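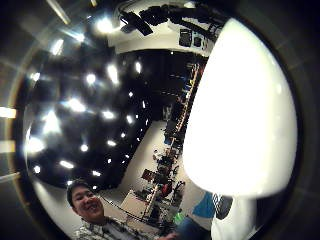 Winodari 是 Stastex 公司销售的一种示范采集套件，用来记录人手完成日常操作时的动作和画面，所得数据供机器人模仿学习使用。套件由一只传感手套、一个带广角镜头的手持夹爪和一台固定相机组成，配套的桌面程序叫做 Âu。用户可以购买整套设备，也可以租用，或者委托 Stastex 的合作单位 Cesau 代为采集并交付整理好的数据。

Winodari 主要面向高校实验室和规模较小的机器人企业。采集时不需要机器人本体在场，操作者坐在普通的桌子前就可以工作，因此它常常被归入“无机器人示范”一类的工具。这类工具与遥操作系统不同：遥操作系统中，人的动作立刻由机械臂执行；在 Winodari 中，人的动作只是被记录下来，以后再转换到某一种机械手上。

名称

“Winodari”一名由 Ilir Nedeljković 提出，公司没有公布过它的正式解释。早期的用户手册中曾经写作“Wino-Dari”，中间有一个连字符，后来的版本取消了。中文资料里一般直接使用原文，也有经销商把它叫做“温诺套件”，但这个叫法没有出现在产品标签上。程序 Âu 的首字母带有扬抑符，在文件夹名称和命令行中写成“Au”，以避免部分旧系统不能识别的问题。

开发经过

Stastex 最初生产的是实验室用的线缆和支架。据 Nedeljković 在一次用户会议上的说明，公司的几位工程师当时为一个客户制作手部跟踪支架，客户希望同一次操作既能得到手背的位姿，又能得到靠近物体的画面。工程师把两种要求分成两个部件来做，手套负责前者，手持夹爪负责后者，这一分工一直保留到现在的产品。

第一批样机使用无线手套。由于电池在手背上增加了重量，而且长时间使用时需要更换，正式版改成有线连接。这个决定在用户中有过争论，有些人认为线缆限制了手臂的活动范围，另一些人则认为不必管理电量更为方便。公司后来提供了较长的线缆作为选配件，没有恢复无线版本。

Âu 的第一个公开版本只能录制和回放。标注、切分和导出功能是逐步加入的，其中切分功能由 Cesau 的采集人员提出要求，他们每天处理大量短片段，用手工切分太慢。

组成

传感手套为黑色手套，覆盖手部并延伸到手腕以上。手背上装有一个白色立方体标记块，块面印有黑白方形图案，固定相机通过识别图案计算手背在空间中的位置和方向。标记块做成立方体，是为了在手翻转时仍然有一个面朝向相机。手套的数据和供电由同一根黑色线缆传输，线缆从手腕一侧引出，安装时应当让它沿着桌边垂下，不要横过操作区。

手持夹爪由操作者用手握持，开合由手指控制。夹爪上的镜头视角很大，画面呈圆形，四角没有图像。它可以同时看到夹持区域、台面和一部分房间，操作者本人也常常进入画面。圆形画面边缘的变形比较明显，直的桌边和墙角会变弯；Âu 在导出时可以选择保留原始画面，或者按照标定参数展开成普通透视画面。

固定相机安装在操作区的旁边或者上方，拍摄操作者的上半身、双手和台面。它有两个用途，一是识别手套上的标记块，二是提供一个不随手移动的视角。手册建议把相机固定在墙面或重型支架上，避免放在与操作台相连的架子上，否则操作者碰到桌子时相机也会跟着晃动。

接收盒连接以上各部件与电脑，为每一路数据加上统一的时间标记。盒子本身没有开关，接通电源后即开始工作。随箱还有一块标定板、一袋扎带和一份纸质的快速安装说明，说明目前有英文、德文和中文三种文字，中文译文在初版中有若干错误，已经由 Cesau 的人员校订。

操作流程

一次采集称为一个“回合”。操作者先把物体放到任务单规定的大致位置，坐好以后在 Âu 中按下开始键，完成动作，再按下结束键。每个回合通常很短。任务单由委托方提供，也可以从 Âu 自带的任务库中选择，任务库目前包含 24 个桌面任务，分为抓取、倒放、折叠、擦拭和收纳几类。

擦拭类任务常用的物品是喷雾瓶和布。这两种物品的组合在手册中有单独的一节，理由是它们对采集系统提出的要求差别很大。喷雾瓶外形固定，但瓶身圆滑，扳机喷头又使重心偏向一端，瓶子横放时和直立时需要的握法不一样。布没有固定形状，每次放到桌上得到的褶皱都不同，很难用一个简单的位姿来表示。手册要求操作者不要在回合开始之前把布铺平，除非任务单上写明。

用手套完成的回合，手部直接接触物体，因而保留了人在握瓶时手指的自然姿势。用夹爪完成的回合，动作受到夹爪开口的限制，但与机械手的能力更接近。任务单会写明使用哪一种部件。部分任务要求同一个动作分别用两种部件各做一遍，以便比较。

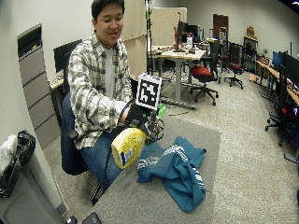 环境要求

Winodari 可以在一般的办公室中使用，背景里的桌椅、显示器和纸箱不需要清走。Stastex 在手册中说明，过于整洁的背景对训练没有明显的帮助，但同一批数据中背景物品最好不要频繁地整体变动。需要注意的是光线。天花板上的灯如果直接进入广角镜头，会在画面中形成光斑，靠近镜头的浅色物体也容易过曝。Âu 的预览窗口中有曝光提示，出现提示时可以降低曝光值，或者稍微改变座位的朝向。

操作台的台面以哑光为好。反光的台面会使标记块的图案出现倒影，程序有时把倒影误认为另一个标记。地面没有特别的要求，但如果使用带轮子的办公椅，应当检查线缆是否会被轮子压到。Cesau 在自己的采集室里规定，椅子调好位置后，在整批任务完成以前不再移动，这项规定后来也写进了手册的建议部分。

标定与同步

每次重新安装固定相机以后都需要标定。操作者把标定板放在台面上，按照屏幕提示移动几个位置，程序自动计算相机与台面之间的关系。夹爪镜头在出厂时已经标定，用户一般不需要重做，只有在镜头受到撞击或者更换以后才有必要。

标记块的识别依靠图案的清晰程度。手转到某些角度，或者另一只手挡在前面时，图案可能短时间看不到。Âu 会用手套内部传感器的数据来填补这些空缺，并在时间轴上用浅色标出，使用者可以自行决定是否保留。如果空缺过长，程序会建议把整个回合作废。

各路数据的时间由接收盒统一。用户如果另外增加自己的相机，可以使用接收盒背面的同步接口，但 Stastex 不对第三方相机的同步结果提供保证。

数据内容与导出

一个回合导出以后得到一个文件夹，里面包括固定相机的视频、夹爪镜头的视频（如果使用夹爪）、手背位姿、手指弯曲数据和一份文字说明。文字说明中记录任务名称、操作者编号、所用部件和备注。操作者的真实姓名不写入文件。由于广角镜头经常拍到操作者的面部，Âu 提供面部模糊选项，该选项在默认状态下是关闭的，委托采集的合同中需要单独约定。

导出的格式可以选择 Stastex 自己的格式，也可以选择几种常见的通用格式。自有格式保存的信息最完整，缺点是读取时需要安装 Âu 的附带工具。导出为通用格式时，浅色标出的填补部分会变成普通数据，不再能够区分，这一点在用户论坛上多次被提到。

公司随产品提供一个公开的样例数据集，共有 3,193 个回合，全部由 Cesau 的人员采集。样例数据集允许用于教学和研究，用于商业目的时需要另外取得许可。

销售与服务

Winodari 有三种取得方式。第一种是购买，价格按照套件数量商定，公司不公布单价，学校可以申请教育折扣。第二种是租用，以月为单位，租用期间设备的正常损耗由 Stastex 承担，手套因为与皮肤直接接触，每位承租人得到的都是新的内衬。第三种是委托采集，由 Cesau 按照任务单完成工作并交付数据，最小订单为 1,000 个回合。低于这个数量的需求，公司会建议客户改为租用。

委托采集的客户需要提供任务说明，必要时还要寄送物品。Cesau 在正式开始以前先交付一小批试采结果，客户确认后再继续。试采的费用计入总价。交付时附有一份质量报告，列出作废的回合和作废的原因。每年四月和年底是订单较多的时期，等待时间会比较长。

保修期内的维修需要把整个部件寄回，用户自己打开夹爪外壳会使保修失效。手套的标记块可以单独订购，更换时不需要工具，按压两侧的卡扣就可以取下。

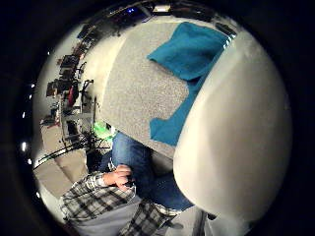 夹爪镜头的圆形视野：灰色台面上的青色布，左下方为操作者的手

评价

Ljubica Gashi 曾经为一份面向实验室采购人员的刊物评测过这套设备，她的文章是目前篇幅最长的一篇独立评测。她与两名学生一起采集了 1,000 多个回合，任务以折叠和擦拭为主。她对安装过程评价较高，认为快速安装说明写得清楚，第一次使用的人在一个上午之内可以开始录制。她还认为 Âu 的时间轴设计合理，作废回合的操作只需要一个按键，这在大批量采集中节省了不少时间。

她的批评集中在几个方面。手套只有右手版本，左利手的学生在测试中明显感到不便，动作也比较慢。手套的尺寸只有两种，手较小的使用者戴上以后，指尖部分有空余，手指弯曲数据因此不够准确。此外，夹爪镜头的位置靠近手部，当操作者把手或者较大的浅色物体移到镜头前时，画面的很大一部分会被遮住，她建议在任务单中增加关于遮挡的要求。

Stastex 对这篇评测作了书面答复。公司表示左手版本正在准备，没有给出时间；关于遮挡，公司认为广角镜头在部分遮挡的情况下仍然能够保留周围环境的信息，不过同意在手册中补充说明。补充的内容后来出现在手册的“常见问题”一章。

在用户论坛上，讨论较多的还有线缆的问题。有人把线缆用扎带固定在袖口上，这样手臂抬起时线缆不会碰到桌上的物体。也有人反映，穿宽松的长袖衣服时，袖口会盖住手套的上沿，使线缆接头受到拉扯，卷起袖子以后情况有所改善。

局限

Winodari 不记录接触力。手套能够得到手指弯曲的程度，但不能得到手指对物体施加的压力，因此像拧紧瓶盖、按下喷头这样的动作，只能从画面和手指的变化间接推断。公司曾经展示过带有压力传感的内衬，尚未列入销售目录。

套件只适合坐在桌前完成的任务。固定相机的视野以一张桌子为限，操作者走开以后，标记块很快就超出可以识别的范围。需要在厨房或走廊中移动采集的用户，可以只使用手持夹爪，但是会失去手背位姿和固定视角。

从人手转换到机械手也有困难。手套数据中手指的自由度多于大多数机械夹爪，转换时必须舍去一部分信息。Âu 自带的转换工具支持两指和三指的夹爪，对于多指机械手只提供试验性的支持，转换结果需要由使用者自己检查。

版本

标准版包含上述全部部件。教学版不包含手套，只有手持夹爪、固定相机和接收盒，Âu 的功能相同，但任务库只开放抓取和收纳两类。教学版可以在以后加购手套升级为标准版，升级时接收盒不需要更换，只需要更新内部程序。

另有一种供 Cesau 内部使用的版本，增加了脚踏开关，操作者可以在双手不离开台面的情况下开始和结束一个回合。部分用户要求公开销售脚踏开关，Stastex 已经将它列为选配件，可以与标准版和教学版配合使用。

参见

模仿学习
数据手套
鱼眼镜头
基准标记
遥操作

注释

关于 Winodari 的早期写法，见用户手册初版的封面和目录。
手套尺寸的说明以标准版为准，租用的设备在发货前可以更换尺寸。
样例数据集的许可条件随 Âu 的安装文件一起提供，文字以英文版为准。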